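Frequently asked questions – Open Day at Grondix

Home > Visit us > Open Day > FAQ

We receive many messages before each open day, so we have collected the answers on one page. If your question is missing, please write to Anayeli Valdovinos at the visitor desk. She reads all the mail herself and answers in English or Spanish.

When is the next open day?
On a Tuesday in November. The doors open at 10.00 and the last group starts at 15.30. The exact date is in the confirmation which you receive after booking.

Do I need to book?
Yes. We have 322 places for the whole day, divided into small groups. Last year we had 171 visitors and it was possible to come without booking, but this year we can not promise it.

How much does it cost?
The visit is free of charge. Coffee and water are included. Lunch can be bought in the canteen of our neighbour Skelley, who kindly lets our guests in between 12.00 and 13.30.

How do I find you?
Take the bus to the stop Cusi Bridge and walk 900 metres along the canal. There is parking behind the building, but it becomes full early.

What will I see?
The tour takes one hour. It begins with a short talk in the entrance hall, then your group goes to the Tronitard room, where the robots work on the tables. After that there is time for questions with the engineers.

Which robots do you show?
This year we show work with two arms. It is more difficult than it looks, as both arms must agree about where the object is. One task which visitors always ask about is the dumbbell. One arm keeps the bar in its gripper, with a weight plate and a collar on the bar, and the other arm comes with an open gripper towards the end of it. 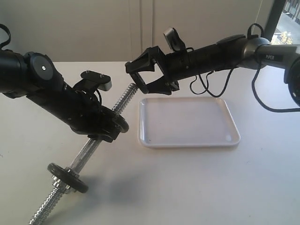 Is the task the same for every group?
Not always. The engineers decide in the morning which tasks they will run, and they may change in the afternoon. If you come especially for one of them, write it in the booking form and we will try to put you in a suitable group.

Does the robot sometimes fail?
Yes, and then we start again. Please do not reach over the table to help.

Can my children come?
Children from eight years are welcome together with an adult. School classes should contact us separately.

May I take photographs?
Yes, without flash. Filming is also allowed, but please ask the other guests first if they will be seen.

Is the building accessible for wheelchairs?
Yes, all the rooms of the tour are on the ground floor.

I can not come any more. What should I do?
Please use the link in your confirmation to cancel, also on the same morning. We have a waiting list.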